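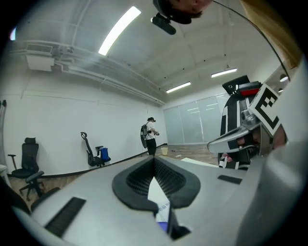
三楼靠里那间

想请教一下大房间里日光灯改造的事。我们在斯托布里奇（Stallbridge）楼里租了一间做手工活的屋子，前一家租客留下来的灯一直用到现在，最近越看越难受，下午坐久了眼睛发酸，靠里那排桌子的人说有的灯管在抖。屋里白墙白顶，天花板分成一格一格的浅格子，灯就是那种长条形的日光灯，抬头看就是一根发白的亮条，前后都有，旁边也有。整体是够亮的，问题是亮得不舒服，干细活的时候手上的东西还会有影子，特别是低头凑近看的时候，头正好挡在灯和桌面之间。

具体想问这几件事：

一是灯管抖到底是灯管的问题还是镇流器的问题，怎么自己先判断一下。换过一根新的，是Kostum牌的，换上以后好了几天，又开始抖。旧管拆下来两头有点发黑。

二是想直接买LED灯管换上去，尺寸一样，网上的说法很乱，有人说拔下来插上去就行，有人说必须拆镇流器改线，不然会烧。到底听谁的？灯架里的镇流器上印的是Trukeck，型号那一行已经磨得看不清了。

三是天花板的格子不深，不知道能不能动。如果以后想把灯换成嵌进去的平板灯，是不是要先看格子的尺寸和后面的空间？我没拆过，也没问过物业。

四是桌面阴影怎么处理，是加灯，还是挪桌子。

补充一下条件：房间不是我们的，租约还有一段时间，不想花大钱，最好是以后搬走能恢复原样。楼里21点以后不让施工，白天大家都在干活，所以真要弄也得是下班后那一小段时间，或者周五下午早点收工。我自己会换灯管，别的电工活不会。

提前谢谢各位。

3条回复 · 阅读约需6分钟 · 分享5

老电箱

按你的顺序说。

第一，抖的问题。旧管两头发黑，说明管子用得差不多了，换掉是对的。新管上去好几天又抖，那就要往别处找。先做一个最省事的试验：把抖的那根和不抖的那根对调（先关灯，断开这一路的开关，等管子凉了再拆）。对调以后，如果抖跟着管子走，是管子的问题；如果抖留在原来的灯架上，是灯架的问题。灯架的问题再往下分，常见的是启辉器老了、灯脚座松了、镇流器不行了。

启辉器是灯架侧面或者里面那个小圆筒，拧一下就能取下来，很便宜，买一个换上试。有启辉器的一般是老式电感镇流器，没有启辉器、一开就亮的一般是电子镇流器。你先看看有没有这个小圆筒，这一点会影响后面怎么换LED，所以先弄清楚。

灯脚座松也很常见。灯管插进去以后要转到位，没转到位的话接触不好，刚换完是亮的，过几天受热胀冷缩的影响就开始闪。你说“好了几天又开始抖”，我会先怀疑这个。把管子转下来再重新转上去，感觉一下有没有卡住的手感。如果塑料座已经发黄发脆，转起来松松垮垮，就别再用了，换座或者换整个灯架。

想看频闪，可以用手机相机对着灯，画面里如果有明显的黑条纹滚动，说明频闪比较重。这个办法粗，不同手机拍出来不一样，只能拿来比较两盏灯，不能当检测结果。有些频闪肉眼看不出抖，坐久了照样累眼。

第二，LED灯管。网上说法乱是因为LED灯管本来就分好几种，说“直接插”的和说“必须改线”的，手里拿的不是同一种东西。

能保留镇流器的那种，有的配电感镇流器用，买的时候会附送一个长得像启辉器的小件，把原来的启辉器换成它，灯管直接插上。有的配电子镇流器用，要查兼容表，镇流器型号对得上才行。你的Trukeck型号看不清，如果是电子的，这条路就走不稳，因为对不上表。

要改线的那种，是把镇流器旁路掉，220伏直接送到灯脚上。里面又分单端进电和双端进电。单端的是火线零线都接在同一头，双端的是一头火线一头零线。两种接错了，轻的不亮，重的短路跳闸。双端的还有一个麻烦，装的时候一头插进去了，另一头的针脚有可能带电，所以一定要断电再装。

这两种不能混。改过线的灯架，以后谁要是拿普通日光灯管往上插，会出事，所以改完要在灯架里面贴张标签写明白。你是租的房子，这一条要特别注意，将来搬走，下一家不知道。

你说想以后能恢复原样，那如果查出来是电感镇流器，就选带替换启辉器的那种，拆下来换回去就行，线一根不动。如果是电子镇流器而型号又查不到，我建议请电工来看，或者干脆整套换灯架，原来的灯架收起来存着，走的时候装回去。

功率不用照着旧管买。以前40瓦的管子，换LED用不了那么大的功率，看包装上的流明数，跟旧管差不多就可以。白墙白顶反光好，买得太亮反而刺眼。

色温别混。一间屋子里有的偏黄有的偏蓝，看颜色会不准。要换就一路一起换，显色指数做手工活的话挑高一些的。

第三，天花板。浅格子有两种可能，一种是真的活动吊顶，板子搁在龙骨上，往上一托就起来；一种是固定的，格子只是装饰线或者压条，根本托不动。照你说的看不出是哪一种。你站稳了梯子，找一块靠墙的板子，用手掌轻轻往上托一下，托不动就停手，别硬来。年头久的老楼还要先问物业板子是什么材料，没问清楚之前不要钻、不要锯、不要掰。

如果是活动的，换平板灯要看三样：格子的净尺寸，板子后面离楼板有多高，原来的线留得够不够长。平板灯比灯架薄，后面还要放驱动电源，空间太小放不下。重量也要算，有的平板灯要单独吊绳，不能全压在龙骨上。

第四，阴影。头挡光这件事，换再亮的顶灯也解决不了，影子只会更清楚。办法是每张桌子加一盏能调方向的台灯，放在不拿工具的那只手一侧的前方，光从斜前方过来。右手干活的放左边，左手干活的放右边。顶灯管整个屋子，台灯管手上那一块。

挪桌子也有用。长条灯最好让它从人的侧面过去，灯条的方向和人看出去的方向一致，不要横在正头顶，也不要正对着脸。先挪一张桌子坐两天试试，不用一下子全挪。

维拉努埃瓦装修群潜水员

楼上说得很全了，我补充点实际干过的。

我们在Villanueva那边的工作室也是整屋日光灯，去年换的，走的是改线那条路，请的电工。熟手改一个灯架很快，真正费时间的是搬桌子、铺布、爬上爬下，还有找哪个开关管哪一路。所以你们那个下班后的时间段，如果21点必须停，别指望一晚上弄完，先做一路，留个人第二天看看有没有问题，再做后面的。

几个容易忘的：

动手前拍照，灯架打开以后线怎么走的拍清楚，再动。

测电笔要买好的，拉了闸也要测一遍。我们那间的两路灯是从两个不同的闸出来的，关了一个以为全断了，结果另一路还有电。

开关有时候断的是零线，火线一直在灯架里。所以关墙上的开关不算断电，要去配电箱拉闸。

旧日光灯管里面有汞，不要敲碎，不要扔普通垃圾桶，用原来的纸筒包好问物业哪里收。万一打碎了，开窗，人先出去，30分钟以后再回来收拾，不要用吸尘器。

关于台灯我有点不同意见。桌子上已经堆得满满的话，再放台灯底座很占地方，夹在桌边的那种好一些，或者在墙上、层架下面装灯条。夹的时候看一下桌板厚度，我们买过一批夹口太小的，全退了。

还有，如果你们屋里有人要拍东西、录视频，换灯之前问一声他们的要求。LED也有频闪重的，便宜的驱动做得差，拍出来一道一道的。先买一根回来装上，用他们自己的设备拍一段，没条纹再买剩下的。

遮光也可以考虑。裸着的灯管直接看到发光的地方就是刺眼，加个乳白罩或者格栅会舒服很多，亮度会掉一点，你说现在够亮，掉一点应该没关系。罩子要买和灯架配套的，不要自己拿塑料板糊，怕热。

物业那边最好写个条子让他们签一下，说明换了什么，谁出钱，走的时候恢复还是留下。口头说的到时候换了人就不认了。

路过修灯

直接换整套LED支架灯，别折腾镇流器，坏的先换，好的用着。我家车库就这么弄的，没毛病。启辉器也不值钱，先买一个试试。

三楼靠里那间

谢谢三位。昨天下班后看了，抖的那盏灯架侧面有小圆筒，应该就是启辉器，所以多半是电感的。按第一位说的对调了灯管，抖留在原来的灯架上，没有跟着管子走。重新转灯脚的时候有一头确实松，塑料有点黄。

打算先把那个灯架的座和启辉器换了，物业答应派电工来弄，我就不自己动了。LED管先买2根带替换启辉器的试，装在同一路上，看几天再说。

天花板没敢托，问了物业，说要找图纸，还没回话。台灯先借了一盏夹式的，放在左前方，影子好多了，角度还要再调，现在有点反光到眼睛里。

有消息再来更新。

分享5 · 收藏17

相关内容

电感镇流器和电子镇流器怎么区分
LED灯管单端进电、双端进电接线注意事项
租来的工作室能不能动吊顶
旧日光灯管怎么处理
夹式台灯夹口尺寸怎么量
做细活的桌子应该怎么摆

最近的提问

Kostum灯管包装上的色温代码怎么看
配电箱里的闸没有标签，怎么一路一路找出来
白墙刷哑光还是半光，晚上开灯会不会反光
平板灯装上以后有嗡嗡声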